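Drevthorpe Kitchen Sim: Faults and Stops FAQ
Maintained by Hinata Koyama. Updated August 21, 2022.

Why did version 9 get pulled?
A bad joint limit let the right thumb keep closing after the stop command. It affected 2 of the 207 runs in the April batch. Please don't use version 9 for training.
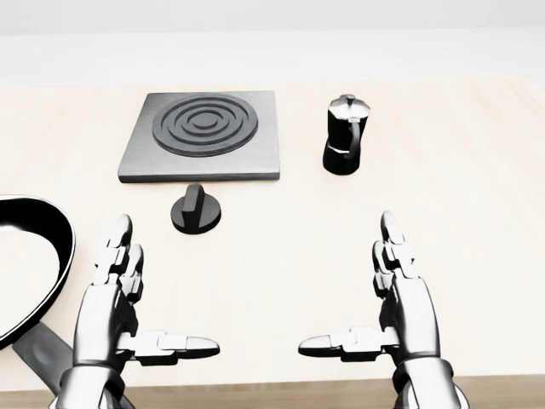 The stop fault shows up only when both hands get a close command in the same step. Mingxuan Yin traced it to a limit table that was loaded twice. To check your own copy, start from the open pose, with the thumbs facing each other and neither hand touching anything, then send close and stop together. Both thumbs should halt. If one keeps going, reinstall.

Why do I get a contact alarm before the hands move?
The contact shapes are slightly larger than the visible parts. A fingertip that overlaps the moka pot handle in your view may count as a touch at reset. Move the pot back and reset again.

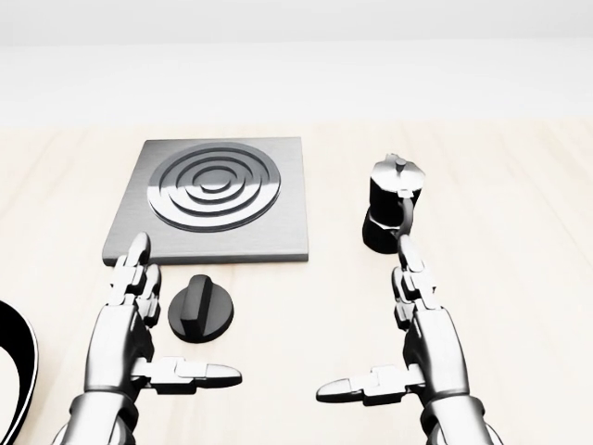

Can I turn the alarm off?
No. The same alarm code runs on the real arms at Fellcombe.

The log ends at line 200. Is the rest lost?
No, the viewer cuts it there. Open the full file from the run folder.

Who do I report a fault to?
Send the run number and log to Tomoyo Fukuda.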